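When a Robot Drops Its Lunch

Hi, I'm Flor Ccori, and I fix robots for a living! Well, half the time I fix them. The other half I stand there with my arms folded, trying to figure out what they were thinking.

Last October our robot arm at Guneck had a bad morning. Its job is called bin picking. It reaches into a big metal bin, grabs a bar and puts it somewhere else. Easy for you, right? You could do it while telling me about your cat.

But our robot kept dropping things. It would squeeze, lift, and then – clang! Back into the bin went the bar. After 20 tries it had dropped roughly half of them, and my ears were ringing.

So what was wrong? First I blamed the camera that helps it find the bars. I checked it for ages and it was fine (sorry, camera). Then I looked at the fingers. The little rubber pads on the tips had worn smooth, like the bottoms of old sneakers. Have you ever slid across a kitchen floor in socks? The bars were sliding just like that.

Now for the scary part. I wanted to reach in and grab a dropped bar myself. DON'T! A robot arm that's sitting still might only be waiting for its next instruction, and it's a lot stronger than me. At our shop you press the big stop button, lock the power off and tell your partner before a hand goes anywhere near that bin. Every single time, even if you're in a hurry.

New pads took two minutes to put on. Finding the problem took three hours!

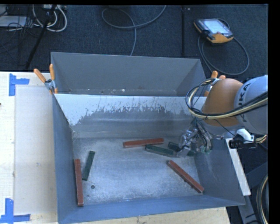 The gripper reaching into the front bin. Can you find the red bars and the green ones?

We still get a clang now and then, mostly when one bar is lying very close to another and the fingers can't get a good hold. I'm working on that one next.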